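Wrist view latency on bimanual handover, phone task
Garura forum > Control and perception

kdudas
Two-arm cell, one fixed overview camera plus a camera on each gripper. The policy runs chunked actions from the Jeltex planner. During handover the receiving arm stops short, replans, and stops again. Log from 1/7/20 shows 878 replans over 2000 episodes, nearly all with both grippers at the phone. Joint tracking error is flat through the whole segment, so I don't think the controller is at fault.

aba_n
Are you stamping frames at exposure or at arrival? With three streams on one host the difference matters.

kdudas
Arrival. The driver exposes both, I never switched it.

Gripper view first, then the overview:
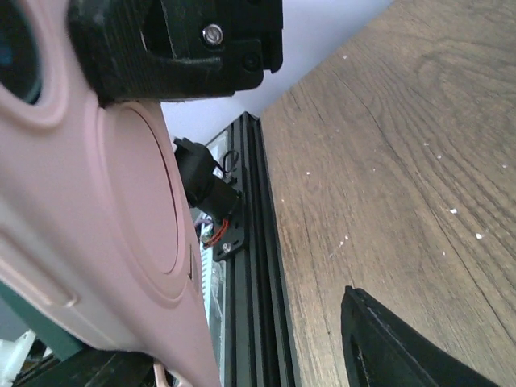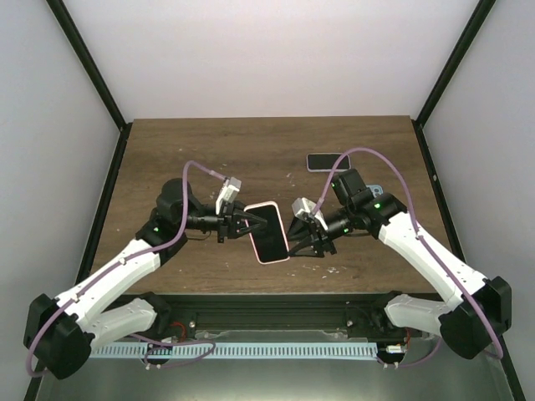
State comes in at a higher rate than any of the cameras and gets matched to the nearest frame. The matcher has a queue of 7 and drops the oldest. I can post the config if someone wants it.

aba_n
Switch to exposure stamps before touching anything else. Nearest-frame matching on arrival time pairs an old wrist image with a new joint state, and the planner sees a phone that has moved relative to the fingers.

fulopg
Disagree that this comes first. At close range the phone fills much of the wrist view and the pose estimate has few edges to work with. We had the same stop-and-replan on Wodel with stamps that were fine. Weighting the overview camera higher near contact fixed it for us.

aba_n
Reweighting hides a timing error. Measure the offset, then decide.

fulopg
Measure it, sure – but run both on the same 4000 recorded frames. It costs one replay.

kdudas
Replay is running with exposure stamps and the old weights. Reweighted pass goes after that. Config is attached to the first post now.

ybedoya
Check the queue too. Dropping the oldest frame is fine live, but in replay it can drop different frames than the original run did. Set it to unbounded for the comparison.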